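Turnik workrooms to get new tabletops this summer

Sunday, June 2, 2024

The black tabletops in the ground-floor workrooms at Turnik will be refinished this summer, the first time the shared building on Statley Road has had the work done as a single job. Tenants were told by letter last week and have until the middle of June to say which days suit them.

Turnik rents desks, benches and walled work bays to small businesses and to people who need a table for a few months at a time. The bays are the oldest part of the operation. Each has a black top with walls at the back and on both sides, and the open side faces the aisle. They went in when the building was still being used mostly by model makers, who wanted a dark surface and a plain background.

The black has been popular with tenants and unpopular with whoever has to clean it. Chalk, glue and pencil eraser all show up on it, and wiping tends to spread a mark before it lifts it. Hagos Tamiru, who manages the building, said complaints about the tops make up most of what lands in the suggestion box.

"People ask for two things, better parking and better tables," Tamiru said. "I can do one of them." 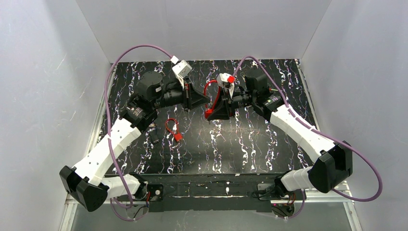 Khrystyna Pavliuk
Local business reporter

White and faint purple squiggles run all over the black top in one of the bays, between its pale gray walls. Tenants elsewhere on the floor have marks of their own to report. Bethel Abera, who frames prints two doors from the loading entrance, said she stopped using the bare surface last year and now works on a blanket.

"Black is nice when it's black," Abera said. "If I put a cream mat board down I want to know it's coming back up cream."

Abera said she would be happy with any color as long as it could be wiped down at the end of the day. She has asked for her bay to be done late in the schedule, after a run of wedding orders.

The contract has gone to Nigatu, a two-person refinishing shop that has done counters and school desks in the area. Its quote was $3,454 for the ground floor, including materials and one return visit. The other bid was higher and would have closed the workrooms for a full week. Nigatu plans to work through the floor a few bays at a time and leave the rest open.

Theophilus Aryee of Nigatu said the first step is a test patch in a corner of each top. The crew will try a mild cleaner before anything stronger, then a fine abrasive pad if the marks stay put. Only after that will they decide whether a top needs a new coat.

"You don't know what's on a table until you try to take it off," Aryee said. "Some of it is residue and some of it is scratches, and from three feet away they look the same."

He expects the new finish to be matte black again – a glossy one was offered and turned down. Several tenants take product photos in their bays and said overhead lights would bounce off a shiny top. A lighter gray, closer to the walls, was also considered. Tamiru said it got 4 votes.

The walls will stay as they are. A few have scuffs low down, and those will be touched up by the building's own staff in the fall if there is money left.

Tenants have been asked to remove loose items from their tops before their turn comes. Anything bolted or clamped in place can stay, and Nigatu will work up to the edges of it. Tenants who would like the area underneath done as well need to take the fixings off themselves and let the office know. Each bay will be out of use for a day and a half, most of that drying time. The long tables by the windows in the Plomero room can be used in the meantime and don't need to be booked.

Hagos Bogale, who repairs clocks and has rented at Turnik longer than most, said he would rather have had the money spent on the heating. He has already picked his days all the same.

"I'll take the new top," Bogale said. "I lose screws on the old one, what with everything that's on it."

Rents will not go up to cover the cost, Tamiru said. The money comes from the building's repair fund, which also paid for the new front door.

Tenants can reply to the letter by email or leave a note at the front desk, 356 Statley Road. Those who don't reply will be given a date by the office.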